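Regelwerk für simulierte Prüfungen mobiler Greifarme im Sanitärbereich liegt vor

Geltport, im Juni. Das Prüf- und Beratungsunternehmen Cosside hat die erste vollständige Fassung seines Leitfadens für den Nachweis sicherer Arbeitsabläufe von Roboterarmen in Sanitärräumen veröffentlicht.
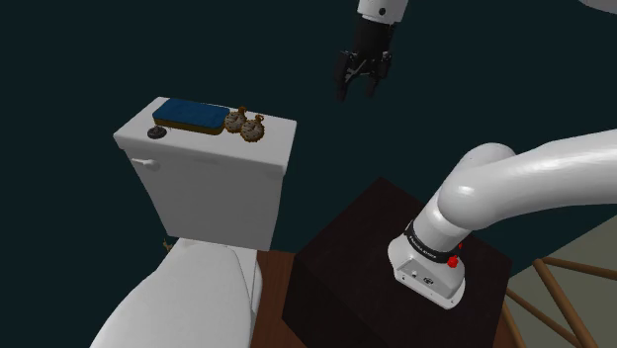 Simulierte Prüfumgebung: Roboterarm mit Zweifingergreifer, Ablage auf dem Spülkasten.

Der Leitfaden mit dem Titel »Sevar« richtet sich an Hersteller, Integratoren und Betreiber, die Roboterarme für Aufräum- und Reinigungsarbeiten in Bädern und Toilettenanlagen einsetzen oder deren Einsatz vorbereiten. Er legt fest, welche Prüffälle in der Simulation durchlaufen werden müssen, bevor ein Ablauf an einer realen Anlage freigegeben wird, und in welcher Form die Ergebnisse zu dokumentieren sind. Gesetzliche Vorgaben und bestehende Normen bleiben unberührt. Eine Risikobeurteilung der konkreten Anlage wird durch den Leitfaden nicht ersetzt.

Umfang und Aufbau

Das Dokument enthält 191 Einzelanforderungen, gegliedert in die Abschnitte Szenenaufbau, Greifvorgang, Bewegungsraum, Abbruchverhalten und Protokollierung. Jede Anforderung ist als verbindlich oder empfohlen gekennzeichnet. Verbindliche Anforderungen sind mit einem Prüfverfahren und einem Annahmekriterium hinterlegt. Bei empfohlenen Anforderungen genügt eine begründete Stellungnahme des Antragstellers.

Der Abschnitt Szenenaufbau regelt die Abbildung der Arbeitsumgebung. Sanitärobjekte sind mit ihren Kollisionsgeometrien zu hinterlegen, einschließlich überstehender Deckelkanten und seitlich angebrachter Spülhebel. Vereinfachte Hüllkörper sind zulässig, sofern sie das Objekt vollständig umschließen. Ablageflächen wie Spülkastendeckel gelten als belegte Flächen, auf denen Gegenstände unterschiedlicher Größe und Steifigkeit liegen können. Vorgeschrieben ist mindestens ein verformbarer Gegenstand, etwa ein Schwamm, sowie mindestens ein Paar sich berührender oder überlappender Kleinteile. Die Anordnung wird für jeden Durchlauf innerhalb festgelegter Grenzen variiert.

Gegenstände ohne funktionalen Bezug zum Sanitärraum sind ausdrücklich zugelassen. Sie dienen der Prüfung, ob die Objekterkennung bei unerwarteten Formen eine gültige Entscheidung liefert. Eine Rückweisung mit Meldung an die Leitebene gilt dabei als gültige Entscheidung, ein Greifversuch ohne ausreichende Erkennungsgüte als Fehler.

Anforderungen an Greifvorgang und Bewegungsraum

Vor der Annäherung an ein Objekt muss der Greifer geöffnet und als unbelastet gemeldet sein. Die Annäherung erfolgt von einer Position oberhalb der Ablagefläche. Seitliche Annäherungen sind nur zulässig, wenn der Abstand zu benachbarten Objekten über den gesamten Verfahrweg überwacht wird. Für den letzten Abschnitt der Annäherung ist ein Mindestabstand von 25 Millimetern zwischen den Greiferfingern und nicht zu greifenden Objekten einzuhalten. Wird dieser Wert unterschritten, ist die Bewegung anzuhalten und der Vorgang im Protokoll als abgebrochen zu kennzeichnen.

Der Bewegungsraum ist für alle Armglieder nachzuweisen, einschließlich Schulter, Handgelenk und Greifergehäuse. Eine Betrachtung des Werkzeugmittelpunkts allein reicht nicht aus. Der Sockel des Arms ist als feststehendes Hindernis zu führen. Gleiches gilt für Einrichtungsteile in Sockelnähe, auch wenn sie für die Aufgabe ohne Bedeutung sind.

Erprobung mit Integrator Lindholm

Die Anforderungen wurden gemeinsam mit dem Integrator Lindholm am Standort Geltport erprobt. Ausgewertet wurden 686 simulierte Durchläufe mit wechselnder Objektanordnung. Nach der Auswertung wurden 20 Anforderungen neu gefasst, überwiegend in den Abschnitten Abbruchverhalten und Protokollierung. In der Entwurfsfassung war nicht eindeutig geregelt, ob ein Durchlauf nach einem Halt fortgesetzt werden darf. Die veröffentlichte Fassung verlangt in diesem Fall eine Rückkehr in die Ausgangsstellung und eine erneute Erfassung der Szene.

Aussagen über die Leistungsfähigkeit bestimmter Arme oder Greifer sind aus der Erprobung nicht abzuleiten. Gegenstand der Auswertung war die Anwendbarkeit der Prüfverfahren.

Nachweisführung

Für jeden Durchlauf sind die Version der Simulationsumgebung, der Startwert der Zufallsvariation, die Gelenkwinkelverläufe und der Greiferzustand zu speichern. Die Daten müssen eine vollständige Wiederholung des Durchlaufs ermöglichen. Abgebrochene Durchläufe dürfen nicht aus dem Datensatz entfernt werden. Bei Änderungen an Greifer, Steuerungssoftware oder Objektmodellen sind die betroffenen Prüffälle zu wiederholen. Der Umfang der Wiederholung ist anhand der Zuordnungstabelle im Anhang zu bestimmen.

Die Übertragung auf die reale Anlage erfolgt in einem getrennten Schritt mit reduzierter Geschwindigkeit. Abweichungen zwischen simuliertem und realem Verhalten sind in einem Abweichungsbericht zu erfassen und vor der Freigabe zu bewerten.

Verfügbarkeit

Der Leitfaden Sevar ist in deutscher Sprache bei Cosside erhältlich. Prüfprotokolle und Zuordnungstabelle liegen als ausfüllbare Vorlagen bei. Rückmeldungen zur Anwendung nimmt die Fachabteilung Robotik schriftlich entgegen, jeweils unter Angabe der Anforderungsnummer und der verwendeten Fassung.

Über Cosside

Cosside prüft und berät Hersteller und Betreiber automatisierter Anlagen. Schwerpunkte sind Servicerobotik, simulationsgestützte Nachweisverfahren und technische Dokumentation.

Pressekontakt: Cosside, Unternehmenskommunikation, Geltport
Abdruck honorarfrei, Belegexemplar erbeten.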